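6.3 Comparing two sets of fingers on the tabletop task

Use this section when you have fitted a second set of fingers and want to know whether it grips better than the first. It applies to the Varnelel two-finger gripper with the wrist camera installed. If you have not set the home position yet, go back to 6.1.

You need:
Both finger sets, with their screws
The 2.5 mm hex key from the tool pouch
Toy food items and one shallow toy dish
A plain, matte table covering
A copy of the Wainwright score sheet (Appendix C)

Caution: Press the stop button and wait for the arm light to turn amber before you touch the fingers. The gripper can close at full force while the light is green.

Setting up

1. Fit finger set A. Tighten the screws in turn, a little at a time, until both fingers sit flush.

2. Open the Sekgate controller page and select Gripper > Fingers. Enter the profile number. The angular fingers shipped with the kit use profile 43. The rounded fingers use profile 738.

3. Set closing force to the middle of the range and leave it there for both sets.

4. Put the dish on the table and place one toy food item on it. Put a second item on the bare table, clear of the dish.

5. Jog the arm down with the gripper open until the item on the dish is in view of the wrist camera. Both fingertips should be visible. If only one is, the camera bracket has turned. See 4.2. 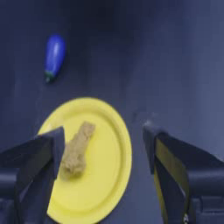
6. Save this pose as START. Every run begins from it, with either finger set.

7. Adjust the exposure until you can tell the edges of the fingers from the table. Dark fingers over a dark table are hard for the tracker to separate, and a lamp placed to one side usually helps. Turn off auto exposure when you are done.

Note: Items with an uneven outline show more difference between finger sets than smooth ones. A smooth item is still worth including, as it may slide when the fingers meet it off center.

Running the comparison

8. Select Trials > New and type a name that includes the finger set. Set the hold time to 600 milliseconds.

9. Press Run. The arm lowers, closes, lifts, holds and returns the item. Record the result on the score sheet as held, slipped or missed.

10. Put the item back by hand if it has moved off its mark. Wait for the amber light first.

11. Repeat for the item on the bare table. The height is different, so use the TABLE pose and not the dish pose. Closing at dish height may miss the item altogether.

12. Stop the arm, fit finger set B, change the profile number and run the same trials again.

Caution: Do not skip the profile change. The controller takes finger length from the profile, and longer fingers run under a short profile will strike the table.

Reading the results

Trials are stored on the controller under Melarus > Logs. Compare the grip width at lift with the grip width at the end of the hold. A falling width means the item was slipping even if it stayed in the fingers.

Error 1808 during a run means the gripper reached its closed limit with no load. Count it as missed. If it appears on every run, check START before blaming the fingers.

This procedure was revised in March by Réka Bozsik. The earlier version used a hold time that was too short to show slow slipping, and its score sheets should not be mixed with the current ones.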